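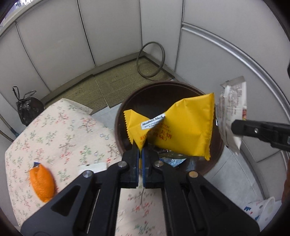 Yellow wrapper in the jaws, held above the round bin. Floral cloth on the table.

Ticket: Open day station, left gripper reads closed when it isn't
Product: Poltar hand-held gripper pair, with Studivo recorder software
Site: McKinnon demonstration kitchen
Status: Resolved, one item left open
Priority: High until the open day, normal after

Reported problem

We are setting up the clean-up table for the open day in August. Visitors will pick up a gripper in each hand and move snack wrappers and packaging from the table to the bin while Studivo records. In rehearsal the left gripper shows as fully closed on the Studivo screen when the jaws still have a gap. The right gripper is fine. When the left one reads closed too early, Studivo ends the grasp, marks the item as dropped, and the counter on the visitor screen does not go up. The wrapper is still in the jaws at that point, so anyone watching can see the screen is wrong.

It does not happen every time. Out of 50 pickups in the first rehearsal, 13 were marked as dropped. All 13 were on the left gripper.

Setup

Two Poltar grippers, left and right, both with blue pads.
One laptop running Studivo, wired to both grippers through the powered hub.
Visitor screen on a second output.
Doors open at 10. The Sutton school group is first, and they have the station for the first hour.

Log

Entry 1
Restarted Studivo and unplugged both grippers, then plugged them back in one at a time, left first. Both came up with the right names. Ran a short test with wrappers only. The early close was still there on the left.

Entry 2
Swapped the cables between the two grippers. The fault stayed with the left gripper, so the cable and the hub port are not the cause. Put the cables back the way they were and labeled them with tape.

Entry 3
Checked whether it depends on the item. Thin film wrappers are the worst. When the material is bunched up where the jaws take it, the reading holds. When it is one flat layer, the left side goes to zero while the item is still held. Larger and stiffer packages did not cause the fault in this test. 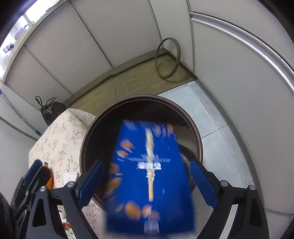 We kept the larger packages in the set for the rest of the testing because they give a wide opening value and make it easy to compare left and right on the graph. With the same package, the left gripper read 8 percent lower than the right. That is too much for something both sides are supposed to agree on, and it pointed to the zero position and not to the pads.

Entry 4
Opened the calibration page. The left gripper had a closed position saved from before the pads were changed. The old pads were thinner. With the new ones on, the jaws meet sooner, so the saved value did not match the hardware anymore. The right gripper had been calibrated again after its pads were changed. The left one was missed.

Entry 5
Ran calibration on the left gripper. First attempt failed with "range too small." The instructions say to squeeze fully and release fully, and the release was too quick. On the second attempt we held each position for a slow count and it saved. Note for anyone repeating this: do not rest the gripper on the table while calibrating. The cloth can catch under the arms and hold them short of fully open.

Entry 6
Repeated the 50 pickups, same mix of items, same person on the grippers. Left and right now agree on the wide packages. No early close on anything stiff. Two flat wrappers were still marked as dropped on the left.

Entry 7
Lowered the grasp threshold in Studivo one step for both grippers. It was set high for an earlier demonstration that used blocks — no film at all — and had been carried over with the project file. Ran the wrappers again and none were marked as dropped. Checked for the opposite problem by closing the jaws on nothing. Studivo did not report a grasp on either side.

Entry 8
Full rehearsal with the visitor screen on. Let three staff from the front desk try it with no coaching beyond the card on the table. The counter matched what they put in the bin. One of them held the right gripper upside down for the first few items and the recording was still usable.

Cause

Closed position on the left gripper was out of date after the pad change. The threshold carried over from the block demonstration made it worse on thin material.

Fix

Recalibrate the left gripper.
Lower the grasp threshold one step and save it in the open day project file, not in the default profile.

To check on the morning of the open day

Start at 9:15, before the visitor screen goes on.
Power the hub first, then the laptop, then open Studivo.
Squeeze and release each gripper and watch the graph. Both lines should touch the bottom and come back to the same height.
Pick up one flat wrapper and one large package with each hand.
Empty the bin between groups and put the set of 12 starting items back on the table. Other things can stay on the table, they do not affect the counter.
If the counter sticks during a visit, press the reset key on the laptop and carry on. Do not restart Studivo with visitors at the table. It takes a few minutes to find both grippers again and the group will have moved on by then.

Still open

The picture from the left gripper smears when people move fast. This does not affect the counter, which only uses the jaw opening, but it looks poor on the visitor screen when someone swings a package over to the bin. We tried a shorter exposure. It was sharper but too dark on the bin side of the room, with the window being the only strong light. A lamp behind the table might fix it. We have asked facilities for one and have not heard back. For now the exposure is back at the original setting.

Reply from support

Thanks for the detailed log. Your reading of the cause matches what we see in the files you uploaded. A pad change always needs a new calibration on that side, and the software does not prompt for it at present. We have passed that on as a feature request. The threshold you chose is fine for film and light packaging. If you go back to blocks later, raise it again or load the older project file.

On the smearing, please try the lamp before changing exposure again. If you can only get one lamp, aim it at the bin and leave the table as it is.

We will leave the ticket open for the lighting item and close the calibration part. Please send one short recording from the open day, left gripper only, when you have it.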